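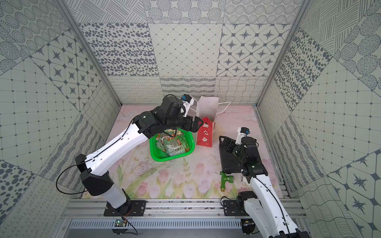 *A green basket, snack packages, a red-and-white paper bag.*

Kyrylo Hrynyshyn has eaten instant soup on 200 night trains and is willing to discuss most of them. He worked the sleeper cars between Prarska and Levchenko until he retired in November, and he agreed to talk on the condition that I bring lunch. I brought sandwiches. He looked at them for a while.

"On the train you learn who people are by what they eat at 2 a.m.," he said. "The ones with roast chicken are going to a wedding. The ones with crackers are coming back from it."

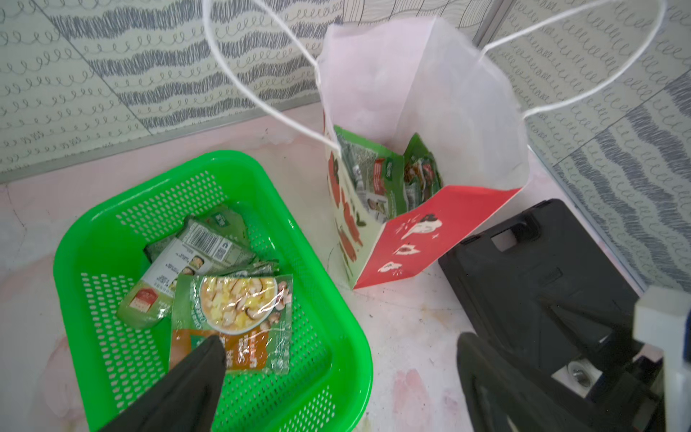
*Two green sachets, the top one showing its bowl of soup.*

His own supper was always soup, made in a mug with water from the car's boiler. The boiler had two settings, which he calls "off" and "lawsuit." He let each mug stand until the next station, a method that worked well until the railroad closed the next station.

"After that it was 70 minutes to Gruvar," he said. "You could plaster a wall with it."

Did passengers ever ask him to share?

"They asked for tea. Then they smelled the soup and asked what was wrong with the tea."
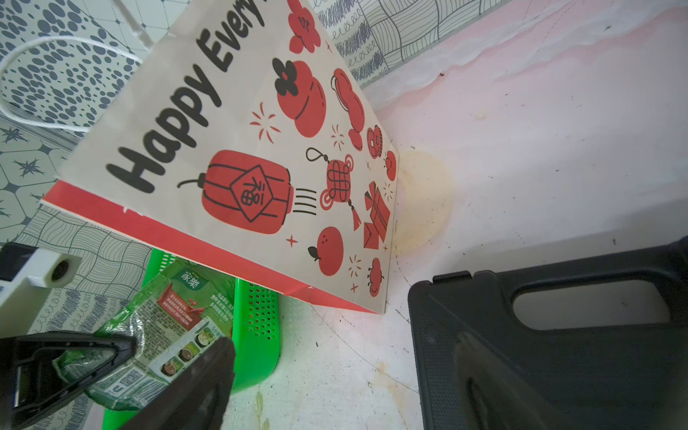
He has opinions on dried mushrooms (good), dried carrots ("confetti") and croutons, which he kept in his uniform pocket and sometimes handed out by mistake with the change. A woman in car four once returned one to him, wrapped in a napkin, with a note.

I asked whether he misses the work. He misses the mornings, he said, and a particular bend in the river outside Levchenko. He doesn't miss the bedding.
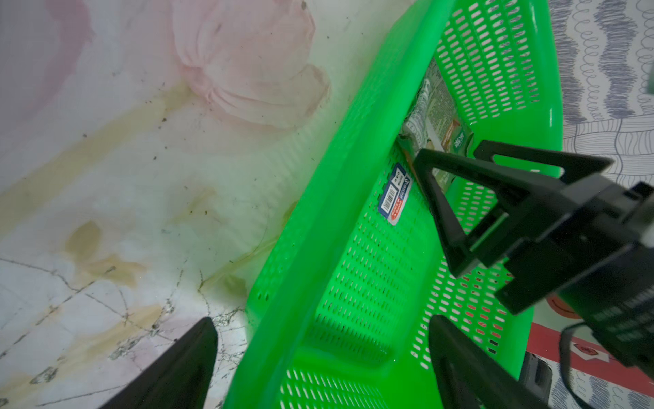

**Pikenora Railway History Club | Oral History Group**

Hrynyshyn speaks at the club on Thursday. Hot water will be provided.

*Interview by Hanna Tkachenko*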